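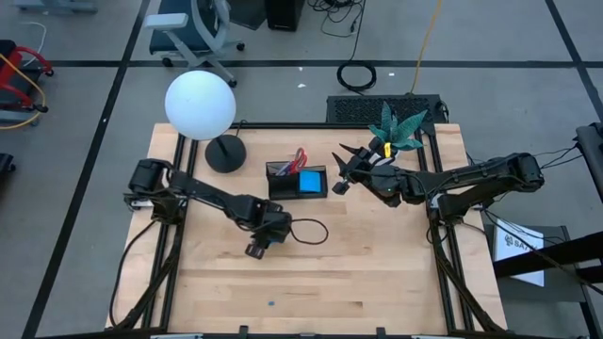

How much should stay out on a desk between one day's work and the next?

Only the things you reach for every day, plus the light you work by and, if you like, one thing that's there because you enjoy looking at it.

Padow Evening Classes
The Working Desk, handout for session 4: What Lives on Top
Notes by Dede Mensah, revised March 2024

Welcome back, everybody, and thank you for the drawer inventories. I read all of them, including the one that ran to four pages (you know who you are, and I enjoyed it very much). Last time we dealt with what goes inside the desk. Tonight we come up to the surface, where most people wanted to start in the first place, and I'm sorry I made you wait.

Reach

Sit down in your own chair, at your own desk, the way you really sit when you're tired. Let your elbows rest near your sides and sweep your hands out over the top. The patch they cover is what I'll call the near zone. Now stretch your arms out without leaning, and you have the far zone. Everything past that is storage, whatever you may have been calling it up to now.

The near zone is for work. Paper goes there, or the keyboard, or the sewing, and then it comes away again. The far zone is where the standing items live, and for most of us that comes down to a lamp, a holder for small tools, and something green.

The organizer

I'm fond of the plain sort with two compartments, like the black one at the head of this handout, with scissors and pens in the left side and a blue pad of sticky notes in the right. Tall things and flat things want different homes. If you drop a pad in among the pens it slides to the bottom, and you end up tipping everything out on the day you're already late. Red handles on scissors are a small mercy too, and so is a bright pad in a dark holder – your eye goes straight to it while you're still on the telephone.

As for how many pens, please test them. Every one. Ayuba Gyamfi, who taught this course before me and left me his notes, once had a group bring in all the pens from their desks and try them on scrap paper. They had 273 between them and 70 wouldn't write. I've never dared repeat it with a class of my own, but I do it at home each August and I'm always a little ashamed.

Scissors go in points down. The Botska style of holder is shallow, so long scissors will tip it over; put something heavier in the other side or choose a deeper one.

The lamp

A round globe on a stem gives a soft, general light and looks friendly in a room. It's less help for close work such as mending or small print, and if you do much of that you'll want a second lamp with a shade you can turn. Set the base toward the back of the desk, on the side away from your writing hand, so that the shadow of your hand falls away from the line you're writing. Left-handed people, swap everything I've just said.

Check where the cord goes before you decide you're finished. It should leave by the back or the nearest side and never cross the near zone. Several of you have asked about the Cornik clips. They're fine on a smooth top, though I'd wipe the spot first and let it dry.

Something green

Real or artificial, I honestly don't mind, and I've stopped arguing about it in class because it takes up half the evening. A small artificial plant with spiky leaves is a perfectly cheerful companion and asks only to be dusted. Use a soft dry paintbrush, working from the middle outward. If there's a tag at the base of the leaves, snip it off or tuck it in, whichever you can live with. A real plant needs a saucer, and the saucer needs to be bigger than you think, particularly on wood.

Caring for a wooden top

Crumbs of eraser, torn corners of sticky notes and bits of thread all gather in the middle, where your sleeves push them. Brush them toward you into your hand. After that use a barely damp cloth, following the grain, and then a dry one. Please don't lift the lamp and wipe around the old ring it leaves; move the lamp right off, clean the whole area, and put it back.

For next time

Clear the top of your desk completely and put everything in a box beside it. Work from the box for one week. Whatever you take out may stay out, and whatever is still in the box at the end gets written on your list. My own list last year had 11 items on it, two of them staplers.

Bring the list, and bring your chair measurements if you didn't hand them in. We'll be in the Agbeko room again, and the kettle goes on fifteen minutes before we start.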